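Showing the stitch by remote control
Speaker notes, Mirko Melis
Koltville workshop, second talk after the coffee break

Before starting: check that the clicker works, ask for the side lights to be lowered. Say thank you to the people from Cudis for the invitation. Speak slowly. I have 19 slides and I always go too fast in the first five.

Slide 1. Title
Good morning. My name is Mirko Melis and I work on the Skamel project. Our question is simple to say: how does a person show a robot to sew? I will talk about the showing, much less about the learning. The learning part was presented by my colleagues yesterday and they explained it better than I can.

Slide 2. Two ways to show
Explain the two ways. In the first, you take the arm by hand and move it, and the arm remembers. In the second, you sit at a console and the arm follows your hands from a distance. We tried the first way for a whole winter. For big movements it is good. For a needle it is bad — your own hand pushes on the arm, and the small turn of the wrist gets lost. (Show with my hand here. Do not hit the microphone.)

So we moved to the console, and everything after this slide is remote control.

Slide 3. The task
Interrupted stitches on a practice pad. Each stitch is separate: pass the needle, pull the thread, make the knot, cut, begin again. Say why we like this task. It has a clear start and a clear end, so one long session can be divided into single stitches without much discussion.
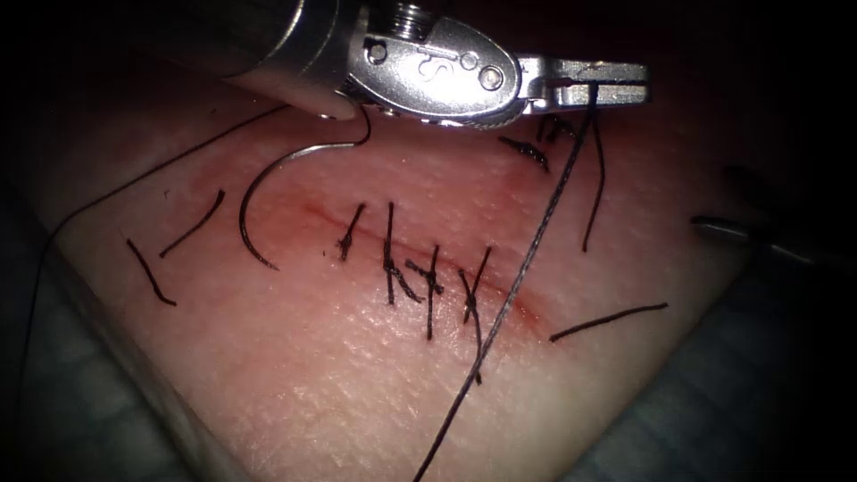 The operator has only the view on the screen and the two handles. There is no feeling of force in our console. Surgeons who visit us always ask about this, so better to say it before the questions. They learn to look at the thread and judge the tension by eye. The robot must learn the same thing, from the same view, and for this reason we did not add a force sensor for the first data set.

Slide 4. Numbers
We recorded 700 stitches. We kept 300 for training. Pause here, because people are surprised. The others are not all failures: 126 were good stitches where the operator stopped in the middle to think, and we put them in a separate group. The rest had a dropped needle, a broken thread or a recording problem.

Slide 5. What is a good demonstration?
This is the slide I care about most. At first we asked the operators to be fast. It was a mistake. A fast operator makes many small corrections and the robot copies them also. Then we asked them to be slow, and they became stiff. Now we say only: do it the way you would teach a student who sits next to you. Tell the story of Mazza, our training room, where this sentence was first written on the whiteboard and is still there.

Slide 6. Regrasping
Play the video two times, the second time at half speed. Point to the moment when the needle changes from one instrument to the other. Operators do this each in their own way, and if you mix all the ways, the robot does something between them and lets the needle fall. We now ask one operator to use one way for the full session.

If there is little time, jump from here to slide 15.

Questions I expect: Can it tie the knot alone? (Sometimes the first throw, the second one is still weak.) Do you use real tissue? (Not in this project.) Can we have the data? (Write to me, we are still cleaning the labels.)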